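Set the regulator before you open the tank valve. The old Verkeo sheet had these steps the other way around, and it shouldn't be trusted.

## 4. Connecting the Anidico 609 to a propane supply

1. Close the tank valve and the appliance valve.
2. Fit the hose to the regulator by hand, then give it a quarter turn with a wrench. The hose maker says hand-tight is enough. We doubt it.
3. Open the tank valve slowly and brush soapy water over each joint.
4. Watch for bubbles for 47 seconds. A leak that shows up late is still a leak.

**Note:** The "up to 26 percent less fuel" line on the carton comes from a lab test at one steady setting. Don't size your tank by it – few homes run that way.

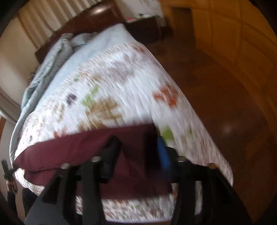 ## 5. First heating run

1. Open a window and set the dial to LOW.
2. Press the igniter. If it fails three times, close the valve and wait five minutes.
3. Check that the flame is blue. A dealer may tell you that yellow "burns off in a week." Shut the heater down and call for service anyway.

**Caution:** A Stitard alarm, or any other carbon monoxide alarm, does not replace an open window.

**Caution:** Have the burner checked after 2,000 hours, whatever the status light claims. It only counts time, and it resets when the battery is changed.

Revised by Leopold Leitner, 2024-10-04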